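3.2 Charging at home

Most of the riders in the Farel group kept their electric scooters in a shared yard and carried the battery indoors to charge.
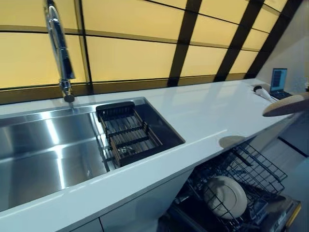

Figure 4. Kitchen worktop with stainless steel sink and draining basket.

Riders were asked to note when each battery was plugged in and when it was taken off charge. The batteries lost capacity slowly over the trial. After some 1000 charge cycles on the test bench, the Kornel pack was still within the limit set by Karabulut and Sýkora in their earlier work, while the Brabec pack had fallen below it. We did not see the same gap among the riders, whose packs had been through far fewer cycles.

Of the 19 riders, three charged only at work and were left out of the figures for household use. The rest mostly plugged in during the evening and left the battery until morning. Riders with a second battery let the first run lower before changing it over. Cold weather shortened the distance covered on a charge, and the diaries for March show more frequent charging than those kept later in the spring. The effect of tyre pressure is dealt with in Section 4.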